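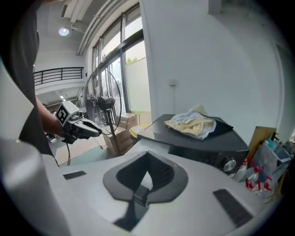
Fans, boxes and where to put them: Soledad Ridgeway on looking after a workroom

By Virgil Căpraru

Soledad Ridgeway has run the stores and workrooms at Lemus House in Skustbridge for nine years. The building has four floors and is let out room by room to small firms and to people working on their own. Her job covers deliveries, furniture, keys, lost property and what she calls "everything on the floor that nobody put on a list". I went to see her in May because I had been given a workroom of my own and had already filled it.

She wanted to talk about fans first.

"The windows on the Lewis Street side open the width of your hand and then they stop," she said. "They were made like that. So from May onwards everybody asks me for a fan, and I have to find somewhere for a fan to stand. People think of it as a small thing. On a desk it's a small thing. On a pole it needs a piece of floor, and it needs a cable, and it needs to point at somebody."

She prefers the tall pedestal kind, with a round wire grille and a thin pole, to the desk kind. A desk fan blows paper about and takes up room that people want for work. A pedestal fan can go behind whatever is in the middle of the room and blow over the top of it. The one standing behind the big white machine has a black grille and was turned a little to the left.

"You don't want it straight on you all day," she said. "Your eyes dry out. I set it to one side and let people move it themselves. They will anyway."

I asked how she decides where to put one.

"I start with the socket. The lead on most of them is shorter than you'd like, and I won't run an extension across a walkway. Then I look at the base. If someone has put things round the base, you can't shift the fan without shifting the things, and then it stays where it is until September."

Putting things round the base of a fan is very common, she told me. The floor there looks spare. A person comes in carrying a box, looks for a place that isn't in anyone's way, and sees the ring of floor next to the pole. There were two cardboard boxes stacked there, a smaller light brown one on top of a larger one with dark printing on its side.

She doesn't mind a stack of two if the bigger one is underneath. "That's the first rule and most people follow it without being told. What I mind is not knowing what's in the bottom one. The top box gets opened. The bottom box becomes a table."

When she started at Lemus House she spent her first spring going through the boxes in the shared stores. There were 277. She wrote each one down in a hardback notebook, which she still has and which she fetched to show me. The entries are short: "cable, mixed", "blinds, one broken", "box of boxes". Sixty of them held only packing from other things.

"Sixty," she said. "Somebody had flattened a carton and put it inside another carton, and taped it up. I can understand keeping one, in case you have to send something back. After that it's just a way of not going down to the bins."

Her rule for packaging is now forty days. The box a thing came in may stay in the room for that long, with the day it arrived written on the side in marker. After that it goes, unless the tenant tells her why not. A few do have a reason. One firm on the second floor hires out its equipment and needs the fitted foam. Another tenant moves rooms so often that she has given up asking.

I said that forty days seemed generous.

"It was thirty. People would ring me on the thirty-first and say the thing had gone wrong. So I gave them the extra and they stopped ringing."

On marking boxes she has strong views. She writes on two sides that meet at a corner, so that one of them shows however the box is turned, and never on the lid, which vanishes as soon as something is put on top of it. She writes the contents first and the name second. She crosses out any old printing that says something untrue. If a carton says it contains a kettle and it holds door handles, somebody will one day open it wanting a kettle.

"And I don't write 'misc'. If I catch myself writing 'misc' I sit down and take it all out again."

We walked along to the second floor stores, a long room with a low ceiling. The shelves are by Navard, grey steel, bought second-hand when an office on Lewis Street closed. She likes them because the uprights are open at the side and she can slide a long thing in from the end. She dislikes the bottom shelf, which is too near the floor for a broom to get under and too high to hide what rolls there. She has found pens, a set of keys and part of a blind.

I asked about large machines, the sort that take up most of a room before anybody has brought in a chair.

"You work round them. I don't try to make a big thing look small. I ask the people who use it which sides they need to get at, and I keep those sides clear, and I let the other side fill up a bit. It always fills up a bit. If you fight that, the stuff goes on top of the machine, and that's worse."

Nothing is to be put down on a machine, she said, and this is one of the few rules she will raise her voice about. Curved tops are a help. A cup won't sit well on one, and a person who has tried it once goes and finds a table. Flat tops collect post, gloves and other people's lunch.

Cleaning is simple for her. White and light grey casings get a damp cloth and then a dry one. She leaves any opening or recess alone and tells the cleaners to do the same. If there is dust in a hollow, the person who uses the machine can deal with it. "I don't know what goes in there and I'm not going to find out with a cloth," she said.

Fans she does herself. She takes the front grille off twice a year, once before the hot weather and once when the fans go away. She wipes the blades with soapy water on a cloth, dries them, and brushes the grille with a stiff paintbrush. She showed me the paintbrush. It hangs on a nail by the sink with "FANS" written along the handle. The motor housing she only ever dusts dry.

"A black grille shows everything. It'll look grey in a month if the room's got carpet. White ones look clean and they aren't."

In the autumn the fans go into the long room. She has tried taking them to bits and putting them back in their cartons, and she doesn't do it now. The screws went missing, and every spring there was one pole too many. These days they stand in a row at the far end with a pillowcase over each head, tied under the grille with string. The pillowcases came from a guest house that was closing. Some have flowers on.

Cupboards came up next. I have one in my own room and wanted to know whether it should go against the wall or be used to split the space.

"What's in it?"

I said I wasn't sure yet.

"Then the wall. If you put a cabinet out in the room you've made a behind, and things go behind it. You'll get the odd thing on the floor there that's no good to anyone, half showing. If it's against the wall there isn't a behind." She thought for a moment. "Unless it's black. A black cabinet in a small room, I'd put it wherever it doesn't face the door. You come in and it's all you see."

She doesn't believe in clearing a whole room in one go. She has watched tenants do it, and by the middle of the afternoon everything they own is in the corridor and they've gone to get something to eat. Her own way is to take three things. Each time she goes into a room that needs work she takes three things out of it and puts them where they belong, and then she leaves. They can be small. A tape measure counts, and so does a chair.

"If you can't find where the third one belongs, you've learned what's wrong with the room," she said. "It hasn't got a place for that sort of thing. So you make one. A hook, a tray. Then you go back to taking three."

I asked her how long a room takes like that.

"Mine took until Christmas. I wasn't in a rush."

Her own office is at the back of the ground floor. It has a desk, two chairs, the notebook shelf and a row of hooks with keys on brass tags. There was one cardboard box on the floor, under the window. She saw me looking at it and turned it round with her foot so that I could read the side. It said "LAMPS, 4, WORKING. S.R."

Before I left she gave me a marker pen and a roll of brown tape, and said she would look in on my room before the end of the month to see about a fan. The sockets on my side are all on the one wall, by the door. She already knew that. She told me to move whatever was in front of them.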